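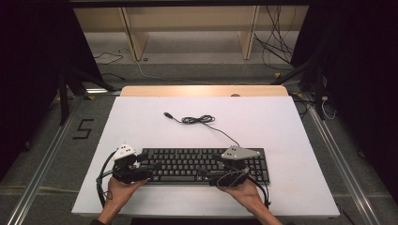 A keyboard held from both ends with the pair of hand-held grippers at the Kallthorpe station.

Home | News | Workshops | People | Contact

Kallthorpe gripper station back in use after service

20 March 2023

The hand-held gripper station at the Plitora workshop in Kallthorpe is open again after a service of 2 days. The work was done by Cosimo Testa, who looks after the station together with the technicians of the day shift.

The service was planned for July, but it was moved forward when operators reported that the left gripper did not close the same way each time. Mr. Testa took both grippers apart on his bench and found that one screw in the finger mount had become loose. The finger could move a little to the side under load. The right gripper did not have this fault, but its screws were also replaced, so that both tools have now the same parts and the same date in the service book.

"A small movement at the screw is a big movement at the end of the finger," Mr. Testa said. "The operator feels it in the hand and corrects it without thinking. Then we have recordings that look fine, and the robot learns the correction too."

The marker plates on top of the grippers were cleaned with a dry cloth and checked for scratches. Operators are asked again not to touch the dotted side with their fingers, and to put the tools down on their side when they take a break.

After the parts were fitted, the station was checked with ordinary office items. The keyboard is a favourite of Mr. Testa for this, as it is long and flat and must be held at both ends at the same time. If one gripper is out of line, the keyboard turns a little when it is lifted, and the operator notices it at once.
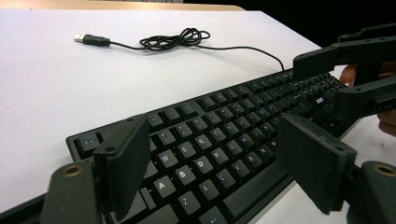
View from one gripper, with its fingers at the left part of the keyboard and the cable lying behind.

The cable makes the task harder. It is left attached to the keyboard and lies free on the white board, and the operator has to keep the fingers clear of it. New operators often forget the plug at the far end and pull it over the table behind them.

Plitora has also changed the service plan. Until now the finger screws were checked after every 2,000 recordings. From this week they will be checked after 800, and the person on shift will sign for it. The check needs 7 minutes for the pair and can be done at the table with a hand driver. Spare fingers and screws are in the grey drawer marked Kalus, next to the charging shelf.

The second station, Asfaw, will have the same service when the new screws arrive. It stays open until then. Operators who notice play in a finger should stop, write the number of the last recording in the book and tell Mr. Testa before they continue.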